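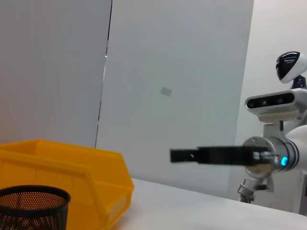
A reader in Unden wrote in to say that she had followed my limescale advice to the letter, left a bag of vinegar tied round her kitchen tap all night, and come down in the morning to find the shine gone from the end of it. Could I please tell people to keep an eye on the time? I can and I will, and I'm sorry about the tap. I had written "leave it to soak" and never said how long, and that is the sort of thing you only leave out when you've been doing a job for years and your hands do the thinking.

So this page is a fresh go at the whole business of hard water, with the timings put in properly. If you live anywhere near us in Danddale you'll know the trouble already. The kettle goes furry, the shower spits sideways, and the glasses come out looking as though someone has breathed on them.

The kettle

Start with this one, as it's the easiest and you get a better cup of tea at the end of it. Half fill the kettle with equal parts white vinegar and cold water and bring it just to the boil, standing by so it doesn't froth over (mine has, twice, all down the back of the bread bin). Switch it off and leave it for 30 minutes. Pour it away, rinse well, then boil a full kettle of plain water and throw that out too. If you can still smell vinegar, boil another. I once gave my sister-in-law a cup from a kettle I'd rinsed only the once and she has not let me forget it.

Citric acid does the same job without the smell, and I've come round to it in the last few years. You want 2 tablespoons to a litre of warm water. It comes as a white powder, so do label the jar! It looks just like caster sugar, and I have a friend who made a very sharp Victoria sponge.

Check the booklet if you still have it, as some makers would sooner you used one thing than another.

Taps

Now, the tap. Soak a strip of old flannel or a few sheets of kitchen paper in half vinegar, half water, wrap it round the crusty part and hold it on with an elastic band. Set the timer for 30 minutes and no more. Take it off, rub with a soft cloth, rinse, and dry it straight away. If there's still scale on it, do it again tomorrow. Two short goes are far kinder than one long one.

Please don't use vinegar at all on brass, on anything gold-coloured, or on a tap with a painted or matt black finish. For those I use a drop of washing-up liquid in warm water, a soft toothbrush and a good deal of patience. It won't shift a thick crust, but if you do it every week you won't get a thick crust.

The little mesh piece in the end of the tap usually unscrews. Put the plug in first. I'll say that again for those who skim as I do: put the plug in first. Drop the mesh in an eggcup of the vinegar mixture while you're seeing to the rest, give it a scrub and screw it back by hand. If your water has been coming out in a feeble dribble, this is often the whole of the trouble.

Shower heads

If yours comes off the hose, take it off and lay it in the washing-up bowl. If it's fixed to the wall, tie a freezer bag of the mixture round it so the holes are covered. Same timing as the taps for anything chromed. Most of the newer ones have rubbery nozzles, and you'll find the scale crumbles out of those if you run your thumb across them under warm water.

Worktops and tiles

Keep vinegar, lemon and citric acid well away from marble, limestone and the like. They eat into the surface and leave dull patches that won't polish out with a duster. We had a marble shelf in the old bathroom in Stadgate, and there was a ring on it from a bottle I'd stood there for an afternoon. I kept a plant over it until we moved.

Glazed tiles are usually quite happy with a wipe of weak vinegar, but the grout between them isn't so fond of it. Wet the grout with plain water first, be quick, and rinse.

Cloudy glasses

Try one glass before you do the whole cupboard. Stand it in warm water with a good splash of vinegar for a few minutes, rinse and dry with a linen cloth. If it comes up bright, it was scale and you can do the others. If it stays cloudy, the glass itself has worn, usually from the dishwasher, and I'm afraid there's no bringing it back. Mine from my mother's Courtois set went that way. I still drink out of them.

A word on safety

Never let vinegar or any other acid meet bleach, in the bowl, down the sink or in the loo. The fumes are dangerous. If you've had bleach down there in the morning, flush and rinse thoroughly and leave the descaling for another day. Open a window whatever you're using, and wear gloves if you have so much as a paper cut.

Keeping on top of it

Wipe the taps dry last thing at night. Empty the kettle when you've finished with it, and don't leave an inch sitting in the bottom till morning. I do a proper round of the house in April and another when the evenings draw in, and in between I only do the kettle, when I start hearing it grumble.

Tap timings corrected 23rd August.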